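**Rice going gluey in the Luvel steamer**

**Yung-ching Tsao:** Using 90 g basmati per person, rinsed until clear, 1:1.5 by weight. Bottom third of the pot sets into a paste. Timer is correct.
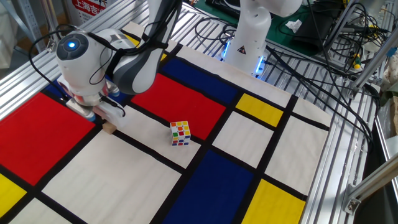 *Rubik's cube and small wooden block on the mat*

**Aravind Rodrigues:** Too much water. A lidded steamer loses very little. Drop to 1:1.2 and soak first, then drain fully and weigh again.

**Shuk-fan Mok:** Disagree on the soak. With a soak you are adding water you don't measure. Skip it, keep 1:1.3 and rest it with the lid on.

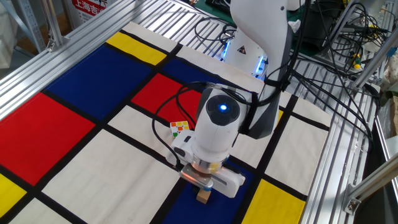 *Gripper above the block, dark blue panel*

**Aravind Rodrigues:** You do measure it. Weigh dry, weigh drained, subtract. Unsoaked grains split at the ends in mine.

**Yung-ching Tsao:** Tried 1:1.2 with a soak. Better, still sticky at the base. Should I stir halfway?
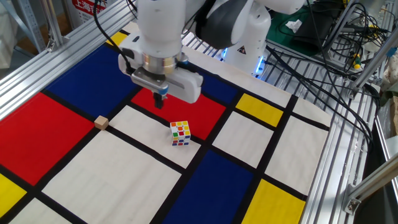
**Pak-hei Lai:** No stirring. It breaks the grains and releases starch. Fork it once, after the rest. I'd also check the keep-warm setting. Mine holds at 70 °C and the base goes soft if left on.

**Shuk-fan Mok:** Agree on stirring. Keep-warm won't make paste in ten minutes, though.

**Yung-ching Tsao:** It was on for over an hour. Will switch it off and report back. 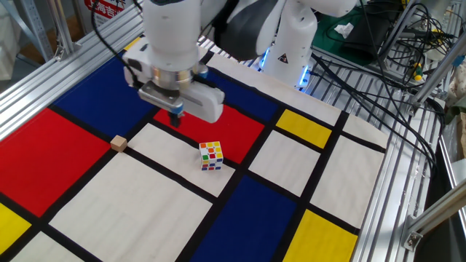 ## Split from above: brown rice ratios

**Ho-yin Pan:** 1:1.8, no rinse, same steamer. Old Truvden pot needed 1:2.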